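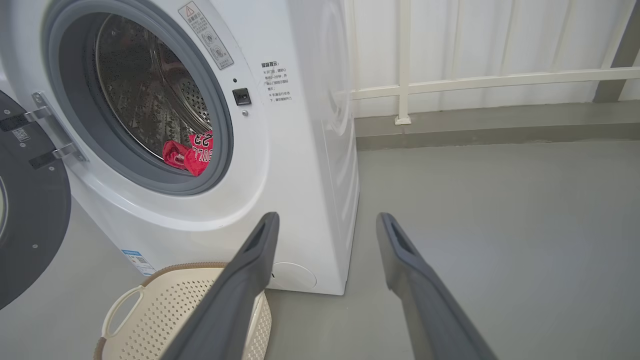
Visita a la lavandería y al taller de Skimine en Plendby

Fui en enero a la jornada de puertas abiertas de Skimine, en su nave de Plendby. Entrada gratuita, con inscripción previa por la web. El recorrido empezaba a las 10:30 y duró casi dos horas. Dejo mis notas por si a alguien le sirven para la próxima convocatoria.

Cómo llegar

El autobús para en la rotonda del polígono Saxena y desde allí quedan cinco minutos andando. La señalización es mala: hay un cartel pequeño en la verja y otro en la puerta, pero desde la parada no se ve ninguno. Se puede aparcar detrás de la nave. En recepción dan una pegatina con el número de grupo y unas fundas para los zapatos.

La zona de lavadoras

Lo primero que se visita es la parte doméstica, donde se lavan prendas sueltas y equipaciones deportivas. Las máquinas son de carga frontal, como las de casa. La que yo tuve más cerca era blanca, con la puerta redonda abierta del todo y una camiseta roja en el tambor, de esas tipo baloncesto, con un 23 en blanco perfilado en negro. Las indicaciones del panel están en chino, incluido un recuadro encabezado por 温馨提示, que es la fórmula habitual para un aviso amable al usuario. Justo ahí se explica lo de abrir la puerta al terminar.

Con la puerta abierta se ve bien lo que normalmente uno no mira: la goma gris, bastante gruesa, el acero perforado del tambor y la bisagra metálica con sus tornillos. La explicación se centró en la goma. Recomiendan pasar un paño por el pliegue inferior una vez a la semana y dejar la puerta entornada entre lavados. También insistieron en vaciar los bolsillos y en girar el tambor con la mano antes de cerrar, porque las prendas pequeñas se quedan pegadas arriba.

Sobre las camisetas con números estampados, el consejo fue lavarlas del revés, a 30 grados y sin secadora. Pregunté por el suavizante y me dijeron que en tejido deportivo no lo usan nunca.

Lavado industrial

La segunda sala es otra cosa. Hace calor y hay que hablar alto. Según el folleto, en la nave se lavan 3.837 kilos de ropa a la semana, casi toda de hoteles y residencias. Cada túnel de lavado carga 55 kilos por compartimento. La ropa entra en sacos numerados y no se mezcla entre clientes. El día de la visita había 118 sacos en espera, según la pizarra de la entrada.

No dejan acercarse a la calandra. Se ve desde una pasarela, y los que íbamos al final del grupo vimos poco. Estaría bien que hicieran grupos más pequeños o que pararan dos veces.

El taller de reparación

Fue lo que más me interesó. Desmontan bombas, cambian rodamientos y recuperan piezas de aparatos que ya no tienen arreglo. Lo llaman programa Rosenska y lleva tres años en marcha. En ese tiempo han reparado 1.084 aparatos. La avería más repetida, con diferencia, es la bomba atascada por monedas y horquillas. La segunda son los cierres de puerta.

Venden algunas máquinas reacondicionadas con un año de garantía. No había lista de precios a la vista, hay que pedirla en el mostrador.

Datos prácticos

Hay un aseo junto a la recepción y una máquina de café que no daba cambio. La pasarela tiene escaleras y no vi ascensor. Los niños pueden entrar a partir de ocho años. Conviene ir con manga corta debajo del abrigo, y las mochilas se quedan en una taquilla (moneda de un euro).

La siguiente visita será en primavera, sin fecha confirmada cuando pregunté.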